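Linderen wooden dish rack, two months on

I bought the Linderen rack in July to replace a chrome one that had started to rust at the welds. We have a small kitchen with no draining board, so whatever holds the washing-up has to sit out on a table all day. The old rack took up far too much room for a household of two people who mostly wash a couple of plates and mugs at a time. I wanted something lower and narrower, and I wanted wood.

It comes flat in a cardboard sleeve with a bag of screws and a small key. Gavin Cruickshank at the shop where I ordered it told me it would take ten minutes to put together. It took me twenty, mostly because I had one of the side pieces the wrong way round and had to undo it. The instructions are drawings only, and the drawing for that step is poor. Nothing was missing from the bag and all the holes lined up once I had it the right way up.

The design is simple. There is a rectangular base frame with slotted uprights, and plates stand on edge between them. It has no cutlery pot and no drip tray. If you wash a lot of cutlery you will need something else for it, and you will need a cloth or a tray underneath unless your surface can take the drips. I put a folded tea towel under mine after washing up and take it away when the plates are done.

Our ordinary dinner plates stand up well. Thin side plates lean more than I would like, and a heavy stoneware plate I tried would only go in the end slot. Bowls are not worth trying. Deep ones fall forward and shallow ones take up two slots each. Plates with a raised rim go in, but I find it easier to dry those by hand and lay them flat.
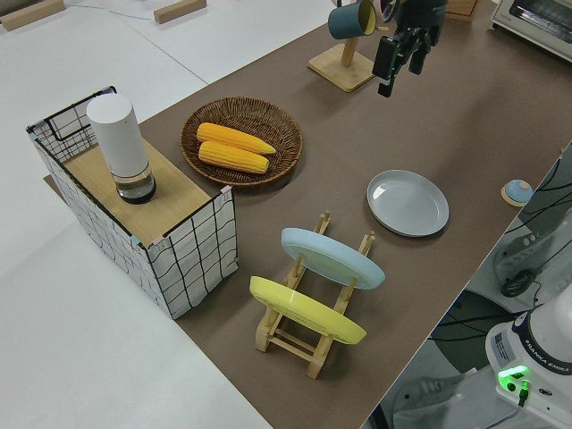
The rack on the long table, with a blue plate and a yellow plate standing in it.

I keep mugs off it altogether. They go on a wooden mug stand with a square base and a single post, which is close enough to the rack in colour that the two look all right on the same table. If you already own a stand like that, you won't miss having pegs on the rack. If you don't, Linderen's bigger model has pegs down one side, though it is longer and I would not have had room for it beside the storage basket.

Stability is good on a flat surface. You can take a plate out with one hand and the rack stays where it is, provided it isn't empty on one side and loaded on the other. There are no rubber feet. On our dark tabletop that hasn't mattered, but I stood it on a tiled worktop at my sister's and it slid when I knocked it. Stick-on felt pads would sort that out, although they would get damp.

The wood is pale and came with a light oil finish. After two months there are grey marks in the bottom of the slots where wet plates have stood. I rubbed these down with fine sandpaper and wiped on some Nukevar board oil, and most of the marking went. I expect to do this every couple of months. Anyone who leaves a rack full of dripping plates overnight should probably buy a metal one. It also can't go in the dishwasher or be left to soak, so cleaning means a cloth and a bit of washing-up liquid, then standing it on its end to dry.

I paid 50 euros, which is a lot for a few pieces of wood and some screws. Before ordering I looked at the Van Dijk folding rack, which is cheaper and packs away flat. I decided against it on account of the hinges — a friend, Kristof Verstraete, has had one for a year and the pins have worked loose twice. The Primier one is nicely made and heavier, but it was out of stock everywhere I tried and it holds more plates than we own.

Weight is given on the sleeve as 600 grams. It is light enough to lift off the table with the plates still in it, and I do that most evenings when we need the space for eating.

Things I would change: deeper slots for small plates, feet of some kind, and a better drawing for step three. I'd also like a spare screw or two in the bag.

For one or two people who wash up by hand and put things away the same day, it does the job and is pleasant to have out in the open. For a family I would look at something bigger with a tray. I would buy it again, though I'd wait for a sale. Four out of five.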